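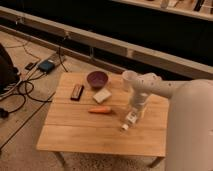
According to Vendula Vaněk, a plank-top table should be looked at along the seams before anyone looks at the finish, and a seam that catches a fingernail is a fault only if it also catches crumbs. The remark comes from her household notes, which remain the usual starting point for writing on the subject in Cindstead.

A plank-top table is a table whose top is made of long boards laid side by side, with the joints between them left visible. The boards normally run the length of the top. The term covers heavy farmhouse pieces and light modern tables on thin metal legs, and it is used for tables in kitchens, workrooms and family rooms alike.

Construction

The boards are glued edge to edge. In older tables they were often held by battens screwed to the underside, with slotted holes that let the wood move as the seasons changed. Modern tops are mostly glued without battens and depend on the frame below to keep them flat. A top of this kind may gain or lose a little width over the year, and a table that fits tightly between two walls in winter can bind in summer.

Legs are set at or near the corners. Thin metal legs leave more room for knees and chairs than square wooden ones do, but they press hard on a small area of floor. On carpet they leave dents, and many owners put cups or felt pads under them. Four legs on thick carpet seldom sit level at first. The table should be loaded lightly for a few days and then checked again.

Finish and color

Clear oil, hard wax and varnish are the common finishes. Pale woods under a clear finish tend toward a honey color, which deepens with exposure to daylight. Anything left in one place for months will show as a lighter patch when it is moved. Giang Từ, in a short guide to secondhand furniture, advises buyers to lift every mat and bowl on a table before agreeing on a price.

Varnish gives a smooth surface with some gloss and resists water well until it is broken. Oil gives less protection but can be repaired in one spot.

Use

Plank-top tables are rarely kept for one purpose. Food is prepared on them, mail is opened on them, and small belongings come to rest there on the way to somewhere else. Vegetables, a cleaning sponge and a musical instrument may share the same top for most of an afternoon.

The Cindstead household survey, published on Monday, November 5, 2018, listed what was found on the main table in 294 homes. The lists came to 1,232 objects. Bowls were recorded in 124 of the homes, more than any other item, and most of them were empty. The survey left out anything fixed to the table or too large to lift with one hand. 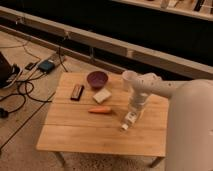 Small musical instruments were placed by the survey in a group with toys and games. The harmonica is the one most often mentioned in later writing on table clutter, in part for practical reasons. Its reed chambers are open along one side and will take in crumbs, flour or drips. It is best kept in a case, or at least well away from food and cleaning things. A harmonica with a wooden comb can swell if it gets wet - a plastic or metal comb does not, though the reeds may still stick.

Care

Daily care is simple. Crumbs are brushed along the seams and off the end of the table, then the top is wiped with a wrung-out sponge in the same direction. The sponge should not be left lying on the wood. A damp one will dull an oiled surface within hours and may raise the grain.

Root vegetables cause few problems if they are washed and dried first. Carrots can leave a faint orange stain on unsealed wood when they are grated or cut directly on it, and the usual treatment is a little cooking oil on a cloth, followed by mild soap. Glazed bowls with a rough foot ring will scratch varnish when they are turned or dragged.

Regional makers

Three workshops in the Cindstead area have made tables of this type. Drala built heavy tops with battens. Lâm worked mainly in pale wood and sold its tops without legs. Huvon, the smallest, made a single run of 100 tables on metal legs, each with its number stamped under the front-left corner. Unnumbered Huvon tables are sometimes offered for sale; these are repairs with replaced tops.

See also

Trestle table
Butcher block
Breadboard end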